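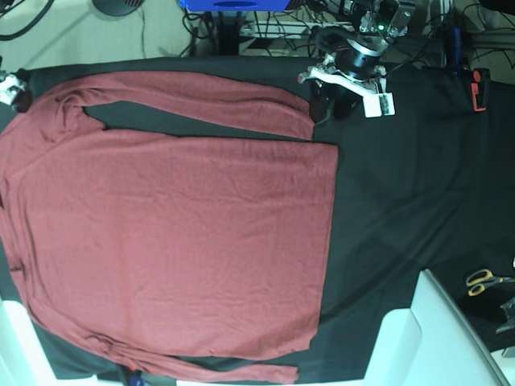

Fomodside Racing questions value of Turkura tyre change

August 12, 2024

Fomodside Racing has asked organisers of the Turkura Touring Series to hold off on a mandatory move to a harder control tyre, saying the testing behind it falls well short of what teams were promised.

The series announced in July that the new compound would be compulsory from the opening round of next season. It said the tyre would cut costs and produce closer racing.

Team manager Analyn Agbayani said she had seen little to support either claim.

"We've been told this will fix the racing. We were told the same about the rear wing, and the cars still can't follow each other through turn three," Agbayani said.

"If there's data that says otherwise, we'd like to see it. So far we've had a slide deck."

Fomodside completed 80 laps on the new tyre at the Ginine circuit. The team's drivers reported slow warm-up and no clear gain in durability over a race stint. Cars from Verhoeven Motorsport also took part, but their lap data has not been shared with other entrants.

Under the proposal, each tyre would cost $584, and teams would have to discard their existing stock. Fomodside holds more than 400 tyres of the current specification, most of them bought on the understanding that the rules would stay put for another year.

"A harder tyre is only cheaper if you buy fewer of them, and the allocation hasn't changed," Agbayani said. "I can't make that add up, and I've asked twice for somebody to show me the working."

The team is seeking release of the full test results from Ginine, a second test in cooler weather and a one-year grace period for existing stock. It has not ruled out supporting the tyre once those results are available.

All 23 entrants have been invited to lodge written feedback with the series. Fomodside's submission went in this morning and is available from the team on request.

Fomodside Racing will contest the next round at Turkura with its usual two-car line-up.

Media contact: Fomodside Racing communications office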